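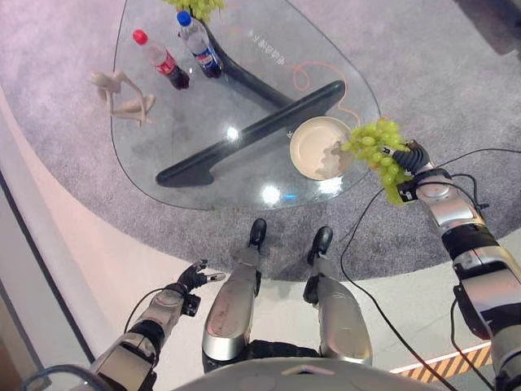 Shanthi Gazi had been told to bring an open mind, and she had brought a clipboard. She was at Inthanon on behalf of the town of Tedcombe, which had a modest grant to spend on the senior center and a council that had recently seen something on the news. The demonstration was called "A Helping Hand at Home," and the home consisted of a glass table on a gray carpet, with a strip of yellow-and-black hazard tape off to one side. By the time she found a place to stand, the robot had a bunch of green grapes in its right hand, up in the air next to a shallow dish, and everyone in the room was looking at the grapes the way people look at a toddler on a diving board.

"It's thinking," said Rezaul Mondal. He was head of outreach and wore a blazer over a company T-shirt.

"What about?" said Shanthi.

"The bowl, mainly."

Behind him, Prasanna Bhuiyan typed something into a laptop and did not look up. Prasanna was the engineer. She had explained to an earlier group that the robot didn't think, and had been asked to let Rezaul do the talking.

The robot was named Bollska. There had been a naming contest among the staff, and Bollska had won on the third ballot, over the objections of Washington Meireles, who had wanted Gary. Washington ran the hardware bench. He still called it Gary when the visitors were out of earshot, and sometimes when they weren't.

"Come on, Gary," he said now.

Shanthi wrote down *Gary?*

She had a form to fill in. The town had used it for the new riding mower and had seen no reason to write another. *Does the unit start reliably? Is the noise level acceptable? Would you feel comfortable leaving the unit with a new operator?* She had answered the first two. She looked at the grapes for a while and moved on to the section about blade height.

"How many times has it done this?" asked Philomena Owusu, who was standing beside her with her coat still on. Philomena was eighty-one and had come along as the senior center's representative. She had lived through the arrival of the microwave and the departure of the bus service, and she had opinions on both.

"Two thousand one hundred and forty-one practice runs," said Rezaul.

"With grapes?"

"With a range of household objects."

"But how many with grapes?"

Rezaul looked at Prasanna.

"Eleven," said Prasanna.

Philomena nodded. It seemed to be more or less the number she'd had in mind.

The hand moved an inch and stopped. Somebody's phone rang and was strangled. At the back, a man from the Gramdale paper asked whether it could do eggs, and Rezaul said that eggs were on the road map. The man wrote this down, possibly as "eggs on road."

"My sister can't do grapes either," said Philomena. "It's her thumbs. She has them off the stem already, in a tub. You could give it a tub."

"The bunch is the hard part," said Prasanna, and for the first time that morning she sounded like someone who enjoyed her job. "It's never the same shape twice. You pick it up and it turns into a different bunch."

"Well, of course it does," said Philomena. "It's grapes."

Rezaul suggested a short break. There was coffee in the hall, he said, along with a brochure and an opportunity to be photographed with a cardboard version. Over 200 people had signed up for the day and 131 had shown up, so there were plenty of brochures. Shanthi took two. They were the same brochure.

When she got back, Washington was on his knees by the carpet with his cheek almost on the floor, checking a cable. He told her it was fine. He told her this before she asked, and then he told Prasanna, who hadn't asked either.

"Ready when you are," said Rezaul to the room, with the brightness of a man who has been ready since nine.

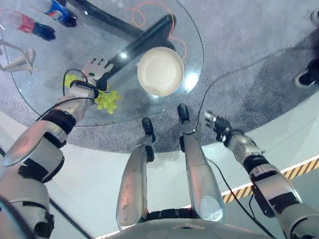 Philomena had moved closer for the second session, as she did at church and at the deli, on the theory that people try harder if they can see your face. She was therefore in an excellent position to report that the grapes were on the table. They were lying on the glass underneath the robot's left hand. The dish had nothing in it at all. The right hand was out over the carpet with its fingers spread and curled, like someone about to make a point at a dinner party, and the two soda bottles on the far side lay on their sides as though they'd heard it before.

"Is that where they go?" she asked.

"That's a staging position," said Rezaul.

"At my house that's a table."

"It is a table," Prasanna agreed.

Shanthi turned over her form. There was a box on the back marked *Other Remarks*, which in the case of the mower had been used to draw a picture of the mower. She thought about the council. She thought about the senior center, where the dishwasher had been broken since April and the piano had been donated by someone who turned out to want it back. She tried to picture Bollska between the two of them, holding a bunch of grapes over the linoleum while fourteen people waited for lunch. It was easier to picture than she'd expected. They were good at waiting, at the center. They'd probably bet on it.

"What does it cost?" she said.

Rezaul mentioned that there were several ways to think about cost. He listed two of them. Neither had a number in it.

"Would it fix a dishwasher?"

"Gary couldn't fix a sandwich," said Washington from the floor. "I could look at it, though. What make is it?"

Shanthi told him. He winced and said he had a guy for the pump, and could come by after work if somebody would let him in. She wrote his phone number under *Blade Height*, because there was room.

Philomena was still at the edge of the carpet. She had her pocketbook open and was watching the left hand.

"Take your time, dear," she told it, and unwrapped a mint.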